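Chapter 4
What a Padlock Promises

By Mattes Baumgart
August
3 shares · 5 comments

Most books on household security begin with the claim that a lock keeps people out. Be careful with that. A small padlock slows someone down, and how much depends on the hasp, the screws and where the keys are kept. Sellers like to talk about the body and the shackle. They say far less about the key ring left within reach.

This chapter asks what a cheap lock can fairly be expected to do, and which tests on the package deserve your doubt.
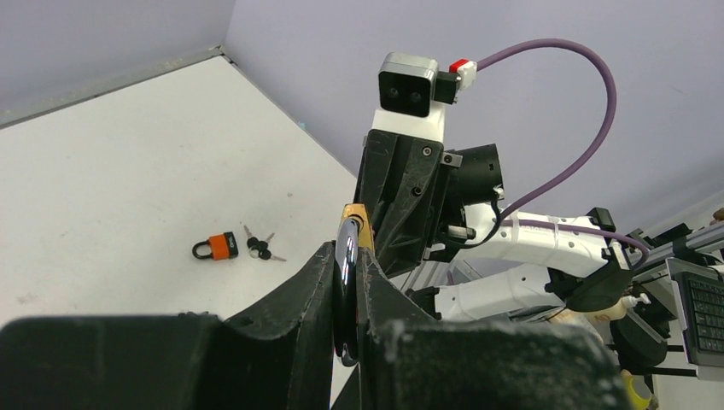 Fig. 4.1 Orange padlock with black shackle; keys on a black ring beside it.

Before reading on, write down where your own spare keys are.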